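The Long Sit
Tuesday, December 26, 2023

When I moved from Zavby to Voltitz to take an office job, I believed that the difficult part would be the language. The difficult part was the chair. In Zavby I had worked in my uncle's bakery, where a chair was a thing for old customers, and I did not know that a person can become tired from sitting.

In my first winter I sat eight hours each day, and then I sat on the bus, and then I sat at home because I was tired. By February my back hurt in a place I could not reach with my hand. I went to the doctor on Habte Street, and she asked me how far I walk in a day. I said far. She asked me to measure it for one week, and the best day of the week was 3,270 steps. She wrote this number down without any remark.

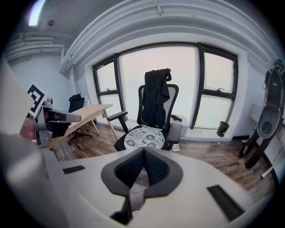
A hand-held gripper with a square black-and-white marker.

Since then I have been interested in how people sit, and I have asked many of them about it, in offices, in waiting rooms and in kitchens. Most of them answer first with a complaint about the chair. It is too low, or the arms are too wide for the desk, or it was a good chair until somebody else adjusted it. Only after some minutes do they speak about the hours.

A woman who sews curtains told me that she owns three chairs and changes between them during the day. The first is hard and she uses it for cutting and measuring. The second turns. The third is an armchair which is bad for every kind of work, and she goes there to make telephone calls. She has never had pain in her back. Her sister has the same trade and one expensive chair, and she has pain every autumn.

My physiotherapist was not surprised by this story. The body, she explained to me, does not ask for a correct position as much as it asks for the next position. I have written this sentence on a card. When I was a child, we were told to sit straight, and I still feel a little guilty when I lean to one side, but she says that leaning is allowed if I do not stay there all the afternoon.

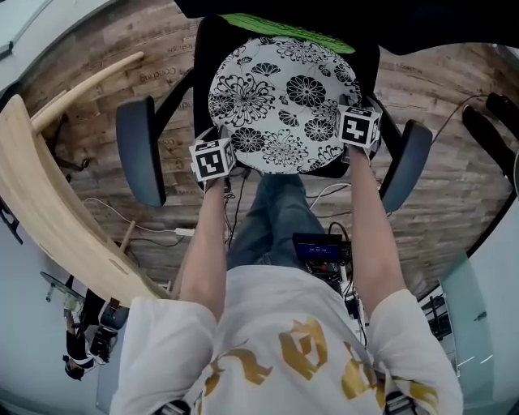 Then there is the question of softness. In the town of Droka, where my wife's family comes from, the old houses have wooden benches along the kitchen wall, and some of these benches are 100 years old. People sat on them to eat, to clean beans, to argue. Every bench had its cushions, stuffed with wool, and in spring the wool was taken out, washed and pulled apart by hand so that it became thick again. My mother-in-law still does it. She says that a cushion which is not opened every year is only a cloth with a stone in it.

I bought a foam cushion for my own office and for two weeks I was very happy. After that it became flat in the middle, and I sat in it as in a soup plate. A colleague advised me to turn it over each Monday. It helps, but only a little — the foam gets tired too.

What changed my days more was a small kettle. I put it at the far end of the corridor, and I drink from a small cup. For each tea I must stand up, walk there, wait for the water and walk back. My manager asked me once whether I would like a bigger cup. I thanked her and said no.

The doctor on Habte Street has asked me to measure my steps again after the holidays. I am walking home from work now when it does not rain, along the canal and over the second bridge, and my back hurts mostly on Sundays, when we visit relatives and sit at the table from noon until it is dark.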